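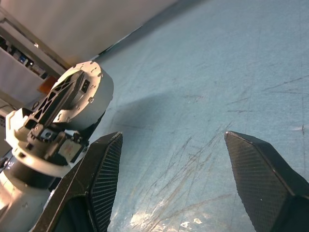
4.2 O dia aberto visto da bancada

Figura 3. Bancada de demonstração, vista do punho: os dois dedos da garra abertos e, à esquerda, o segundo braço.

Confesso que fui à visita de junho de 2022 a pensar em tempos de ciclo e voltei a falar de riscos no tampo. A bancada da Skoltow (Figura 3) está cheia deles, finos, em todas as direções, e com um molho bem denso mesmo entre os dedos. Quem trabalha com preensão junto à superfície conhece bem isto! Perguntei se pensavam trocar o tampo e riram-se.

O programa do dia tinha 2 partes. De manhã, a equipa mostrou a tarefa Florkside (apanhar, passar ao outro braço, pousar) a grupos pequenos de visitantes; à tarde deixaram-nos mexer nos parâmetros, e foi aí que me diverti a sério. Ao todo registámos 141 tentativas, das quais 9 foram interrompidas por alguém do público se ter encostado à barreira. Essas ficaram fora da análise da secção 5.

Também levei uma pergunta sobre a luz. Na vista do punho há uma mancha de reflexo quase branca no tampo, e a sombra do lado do segundo braço atravessa a mesa na diagonal. Para o detetor Wesska, que afinámos em janeiro no nosso laboratório com luz difusa, são condições bem menos simpáticas. Mantive o limiar de Szénási tal como estava, para poder comparar os dois conjuntos sem batota.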